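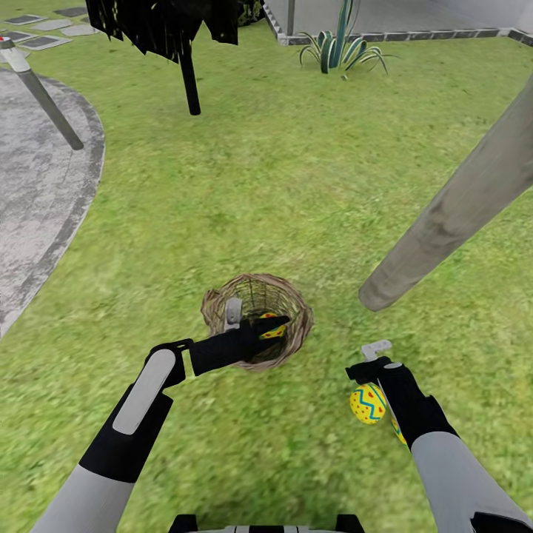
Eggs in the garden: news from the demonstration team

November 14, 2019

Many colleagues have asked what we do all day in the small room next to the kitchen, with the headsets on and the hands in the air. The answer is that we are putting painted eggs in a basket. The garden, the eggs and the basket exist only in the simulator, but the person who moves the arms is real, and in the evening this person has real pain in the shoulders.

The task is the second one in the Kulten set. The operator controls the two arms of the robot, picks up the eggs from the lawn one at a time and places them in the wicker basket. When all three are inside, the operator takes the basket by the rim with one hand and presses the pedal to finish the recording. Every recording that passes the check becomes one example for the learning system. Until today we have 408 accepted examples of this task, out of 574 recorded. For the full set of tasks we want to have 3,000 before the training begins in Zasley.

The difference between 408 and 574 is larger than we hoped, so I want to explain it. Most of the rejected recordings fail in the same moment, when the fingers close on the egg. The eggs are smooth and the lawn is flat, and if the fingers come too fast from the side, the egg rolls away under the forearm, where the operator can't see it well. Fiifi Osei tried to come from the top with the fingers open wide, and with this method he loses very few eggs. We have written it in the operator guide, page 2, and we ask everybody to read it before the next session.

There was some discussion if we should keep the recordings where an egg is dropped and then picked up again. Kofi Eshun wanted to keep them, and after two meetings I agree with him. A system that has only seen perfect work doesn't know what to do when the work goes wrong. These recordings are now accepted if the egg is in the basket at the end, and they carry the label "recovered." Please don't drop the eggs on purpose! We can see it in the data, and it does not look the same.

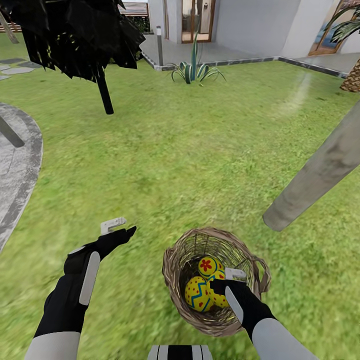 Three eggs in the basket, with the right gripper on the rim. The left gripper is empty.

A few practical points for the people who record:

Move the left arm also when it has nothing to hold. In many early examples it stays completely still in one place, and we don't want that the system learns this as a rule.

Change the order of the eggs. Some of us always begin with the one nearest to the basket.

Wait one second before you press the pedal. The last part of the motion is missing in several files from the beginning of November.

If the arms start to shake, stop the recording and write the time in the log. The fault is known and Akbari is working on it, but they need the times.

The checking is done in Judex, as before. A new version has a slider to go back and forth through the recording, which makes the work much faster, and the comments are now saved together with the file. If you still have comments in your own notebook, please copy them over.

We are looking for more operators, left-handed people especially. No experience is necessary and one session takes 40 minutes with a break in the middle. Write to Kofi if you would like to try, and he will find a free place for you in the plan.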